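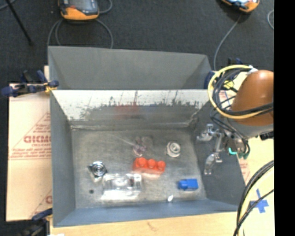
Sorting by Hand: A Conversation With the Head of the Wututton Parts Library

The Wututton Parts Library lends building blocks, fittings and small hardware to schools and after-school programs throughout the county. Its head of collections has held the post for seven years. She spoke with the Maltness Review one morning in August, during the annual inventory.

The library's holdings are divided among 400 kits, each with a printed contents list. Returned pieces that match no list go into a metal bin for mixed parts. An orange-red block with three studs may lie there beside clear plastic, a small blue block and a shiny silver part with rings at its top.

"The bright colors are quickly dealt with," she said. "A person sees orange on gray metal from across the table. Clear pieces take longer. They pick up the gray of the floor under them, and we have sent bins back to the shelf as empty when they were not."

Staff members are now asked to pass a hand over the floor of every bin before it is signed off. The rule was adopted after last year's inventory, when 146 pieces were recorded as missing and most were later found on the premises.

The bins themselves have been a subject of discussion. The coating on the older ones has worn away in patches, and the metal is scratched. A proposal to replace them with plastic trays from Ritora was considered in the spring and set aside.

"Trays are lighter, and I understand the appeal," she said. "But a metal bin with sloping sides stays where it is put. Scratches do not trouble me. I would replace a bin for a sharp edge."

Asked how a piece is assigned to a kit, she described a reference binder, begun by her predecessor, that now runs to 2608 entries. Each entry gives a drawing, a color and a shelf number. Silver parts are the most often misfiled, she said, as several kits contain round pieces of similar size.

The library will reopen to borrowers when the inventory closes. Kits reserved by the Suwannarat Learning Center will be released first, followed by school orders in the sequence in which they were received.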